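Recording Your First Tube-Sorting Demonstrations by Hand

Welcome back! If you followed the setup page, your grippers are paired and your work table is clear, and you are probably itching to start recording. Put the kettle on first, though, because an unhurried person makes much better demonstrations than a hurried one, and the robot will copy your hurry along with everything else.

The task in this part of the Kiremness course is moving capped test tubes between two racks. It sounds almost too simple, I know. But a tube is slim, it has to go in straight, and the holes don't forgive much, so it teaches the hands (yours and later the robot's) a great deal in a short time.

Start by setting out both racks within easy reach, so that you never have to stretch or twist. Open both grippers fully and hold them still over the table for a slow breath. Then begin the recording, close one gripper on a tube just under the cap, and lift straight up until the bottom end is well clear of the rack. Only then move sideways. I used to cut that corner in a nice lazy curve, and my early recordings were full of tubes knocking against the rim.

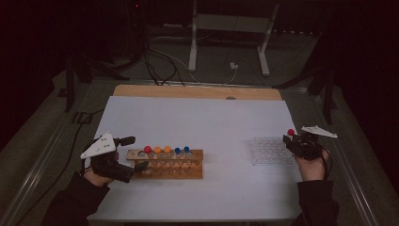
Keep your wrists loose and let the fingers point where you want the tube to go. When you reach the hole, pause – a real pause, long enough to notice – and then lower. Open the fingers gently and back away before you turn to the next one. The spare hand can steady a rack if it wants to slide, but decide beforehand whether it will, and do the same in every take. Mixing habits is the most common trouble I see in the recordings people send in to Fladcombe.

Mind your cables, too. Before each take, give yourself enough slack to reach the far side of both racks, and check that nothing is looped around your sleeve.

If you fumble a tube, don't throw the take away at once. Pick it up calmly and carry on, then mark the take as a recovery in Brillura. A few of those are worth having. What you do want to delete is any take where you stopped halfway to scratch your nose (we all do it).

For a first session I suggest up to 80 takes, with a proper rest after every four. Change the starting holes between takes and swap the cap colors about, so the robot doesn't learn one fixed arrangement by heart. Save the session before you put the grippers down, and we'll go through trimming the recordings on the next page.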